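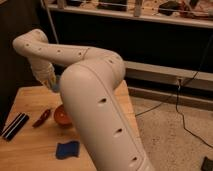 Print this page | E-mail this page

Voyle bench rules – progress report to the Burnex fund
Raghda Ghanem, Plorkstead
Jan 5, 2024

Hi all,

Well, we have a rulebook! It's nine pages, down from 40, and people have started reading it (I know because they argue with me about it now). The old draft tried to cover every arm in the building and ended up covering none of them very well, so I cut it back to tabletop work and left the rest for Cenon to sort out.

The part I'm happiest with is the section on setting up. Before the arm gets power, whoever is running the session checks the emergency stop, looks over the floor for cables where people walk, and puts only the things needed for the task on the table. A bowl, a folded cloth, a couple of small items – that's plenty for most of what we do. Shelves nearby are still a sore point. I want a marked line that the arm can't reach past, set in software and taped on the shelf too, and two of the operators think the tape is silly. We're keeping the tape.

We tried the checklist over 25 sessions. In three of them the stop check got skipped, all three at shift change, so the rule now says the incoming person does it again no matter what the log says. It adds a minute and there was some grumbling.

What's behind: the cable section. I had planned to finish it before the holidays and I didn't – sorry! The wording on floor covers needs another go, and I'd like someone from Cenon to read it before you do. You'll have it in February.

Money is fine. The training budget is mostly untouched, and I'd like to move part of it to printing laminated cards for each bench, if you're okay with that. Just e-mail me a yes or no.

Raghda

3 comments | 9 shares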